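Kellum renters get September deadline on spare rooms

Anyone letting out a spare room in Kellum will need a permit by September, under a rule the town council passed after what the minutes call "a full and frank evening." 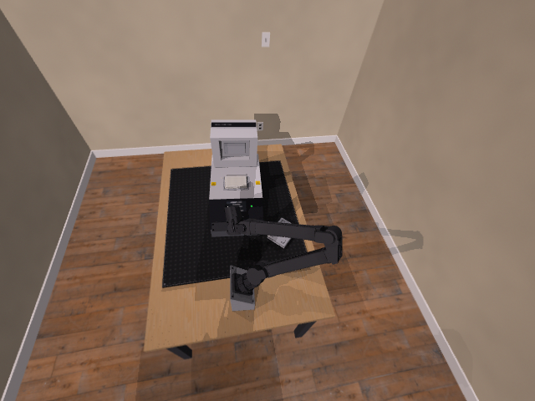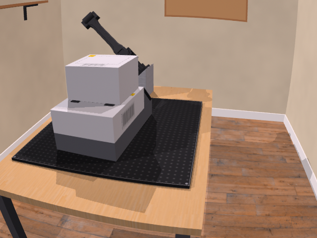
A table and the room it stands in.

By the Rosales Courier newsroom
Posted 2024-07-29

The permit costs $18 and the form runs to 14 pages, four of which ask about parking. The town has 1,332 registered households and, by the clerk's count, 18 parking disputes still open.

Supporters say the rule will finally show how many rooms are being let. Opponents say the council could have asked. One speaker from Gristska Road wanted to know if a porch counts as a room, and was told the matter would be looked into – it was looked into for 40 minutes.

Landlords who miss the deadline face a fine of up to $4,000, or the price of a decent used car in Kellum. Tenants pay nothing and fill in only page nine.

Forms are at the town office, weekdays until noon. The online version is expected once the website is back.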